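The Hands Cost Extra
31/03/2019
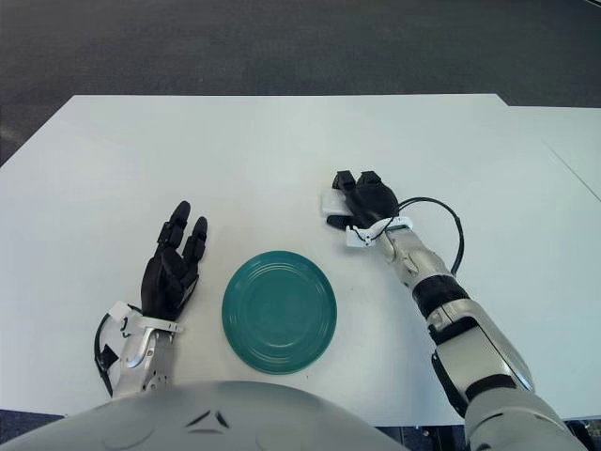
Cosmin Dobre's first budget for the robot at Fallness ran to a single line, and he still speaks of it fondly. The second ran to 40. Dalura quoted for the body and arms, then quoted again for anything a customer might want on the end of them. Black fingers, a wrist bracket with its little screws, the cable that loops out past the forearm: each had a part number and a lead time. The teal plate between the hands came out of the staff kitchen and is so far the only item delivered under budget.

Then there was the table. Dobre had allowed $813 for furniture and spent $3,054, a sum he puts down to "learning." Fasach wanted a service contract on top. He talked them down by 20 percent and was pleased with himself until October, when the invoice for spare fingers arrived.

His advice to other buyers is to price the spares first and the robot last. He is now getting quotes for a second plate.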